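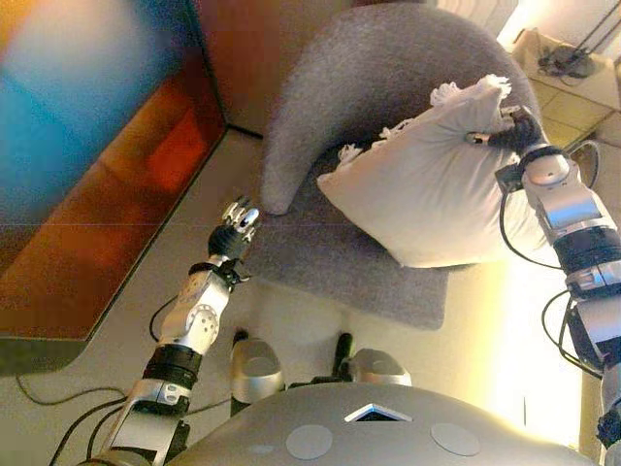 Sunday, May, Haltham living room set

Jirnix trial, second week. Pillow day.

Coffee first, then the boring part so I don't forget it: the Jirnix package we have on loan from Pirnthorpe is the "soft goods" one, meaning the skill software, the calibration routine, the little web console and the phone support. The arms and hands are ours. So when I grumble below about the hands, that's on us, and when I grumble about the console, that's on them. I'm trying to keep the two apart this time because last week's entry mixed everything together and was no use to anyone when we went to write the first email to Pirnthorpe.

Plan for today was armchair and pillow only. No blanket, no folding, no table. Pick the pillow up off the gray felt chair by a corner, bring the other hand in, put it back standing against the backrest. I went with the white pillow with the tassel fringe because it's the meanest one we own. The plain ones went fine on Friday's run and I was getting suspicious of how fine!

Setup notes

Loaded the Jirnix profile named pillow_upright, left the defaults alone for the whole morning. Grip force 2 on their scale, which goes up to 11 (yes, I asked support, yes, they've heard the joke). Approach speed 10 percent. The console wants you to confirm the speed every single time you reload the profile, even if you haven't touched it, and there's a little chime with it. I turned my laptop volume off by the third reload.

Calibration took longer than it did on the Jacquet project, where we had the old routine, but I trust the result more. It makes you bring each hand to a set of points in turn, and then it shows you the error per point, so you can redo one bad one and leave the others be. On Jacquet if one was bad you started over. This is the best thing in the package so far and I want it on record before I start complaining.

Morning runs

The corner pinch works. I'm a bit amazed, to be fair, because felt and cotton like to hang on to each other and I'd expected the chair to come along for the ride. Right hand goes to the upper right corner, closes thumb and finger on it, lifts a little and waits. Left hand comes in low and open toward the front of the seat. That waiting bit looks like nothing is happening and I kept wanting to hit the button. Don't! It's deciding whether the corner it has is pillow or fringe. There's a status line for this in the console, but it's tucked under a tab called Session Detail, and I only found it after stopping two perfectly good runs myself. Both of those are in the log as operator aborts, ignore them.

What it does with the tassels: most of the time it goes past them and takes fabric. Now and then it gets a pinch of fringe with the fabric, and that holds too, only the pillow swings more on the way up. Once it had fringe and nothing else. It lifted, the status line went to "low confidence," and it set the corner down and tried again an inch farther in. I did not have to do a thing. I said "good robot" out loud to an empty room, which I'm writing down so it can't be held against me later.

The curved backrest is the harder part. Placing is where most of my misses were. The pillow goes back on the seat nicely, and then it's supposed to lean on the inside of the backrest, and the chair curves around so the pillow has no flat thing to lean on. The default profile seems to think of every chair back as a wall. You get a pillow that's upright for a second and then slides sideways into the curve and sits there at a tilt. Is that a fail? By the Jirnix scoring it's a pass, since the pillow is on the chair and touching the back. By mine it's a "meh." I've been writing M next to those in the log. Please keep doing that if you take over the afternoon slot, otherwise our numbers and theirs will never line up.

Run 317 is the one to look at if you only look at one. Clean pinch, clean lift, left hand takes the lower side, and then the placing goes wrong in exactly the way I mean. I've bookmarked it in the console under "sideways."

Light

The sun comes in hard on the right side before lunch and lands on the floor and on the arm, and the metal sections go very bright. I was expecting trouble here, white pillow and all. I did a handful of runs in full sun and a handful with the blind down and I can't tell the two groups apart by eye. It could be that it's fine, it could be I didn't do enough. I'd like somebody to do a proper batch of this before we say anything nice about it in the review. Pirnthorpe's sheet says the package is "daylight tolerant" and leaves it there, no conditions given.

The screen stayed on all morning with its orange and blue picture, and I forgot to write down whether we had it on for the earlier runs. Sorry. Let's say on from now on, so it's at least the same every time.

Cables

My fault, this one. The cable at the right wrist makes a big loop that comes down next to the pillow, and I kept watching it and not the hand. It didn't snag today. I still don't like it. On a longer reach or with the blanket I think we'd be in trouble, and the Jirnix planner knows nothing about cables at all (I asked; "on the roadmap"). I want to clip it closer to the forearm before Tuesday's demo, with enough slack left for the wrist to turn all the way. Left side has its own cable running down to the floor and wants the same treatment while we're at it. There's a bag of the soft clips in the second drawer, unless they walked off to the other bench again.

Afternoon, with fiddling

Allowed myself to change things after lunch. One at a time, I promise.

Grip force up from the default: no better on the corner, and it left a crease in the cotton that I had to shake out. Back to default.

Speed up: okay on the lift, ugly on the place. The pillow arrives with a swing on it and the left hand doesn't have time to settle it. Back to default.

Chair shape set from "standard" to "rounded": aha. This is an actual menu setting, it's on page two of the profile, and it is off unless you go and find it. With that on, the sideways slide mostly goes away. It puts the pillow deeper into the curve and presses once with the open left hand before letting go with the right. It still tilts a little now and then but I'd call those passes. So a chunk of my morning grumbling was a setting. Leaving the grumbling in anyway, because a customer would do exactly what I did and come away thinking the thing can't handle a round chair.

I called support to ask why the routine doesn't just ask you about the chair at setup. Friendly, quick pickup even on a Sunday (that's part of what we'd be paying for, and I was curious if it was real). The answer was that it used to ask and people found it annoying. Fair enough, but then put it on page one!

Console gripes, in no order

The log export gives you local time in one column and some other time in the next, with the same heading on both. I've been going by the left column.

You can't rename a run after the fact, you can only bookmark it.

Pausing and stopping are the same color and right next to each other. I've hit the wrong one more than once and I'm not a clumsy person.

The replay is really nice, though. You can scrub both hands together and see where each one thought the pillow was. I spent way too long in there.

Where I am on it

If we had to decide today I'd say keep the calibration and the corner grasp, and haggle on the rest. The monthly price only makes sense if we use the support line, and on Jacquet we never would have. Here I've called it more than I'd like to admit. I'd want the cable thing answered in writing before we sign for a year, and I'd want to try it on a chair that isn't ours.

To do

Clip both wrist cables, check full wrist turn by hand before powering up.
Sun batch, blind up and blind down, same pillow, rounded setting on.
Redo the plain pillows with the rounded setting so we have something to compare with.
Email Pirnthorpe: export columns, pause button, page one.
Blanket goes back on the list after the clips are on.

Left the pillow on the chair and the profile loaded. If it chimes at you, that's the speed thing, just confirm it.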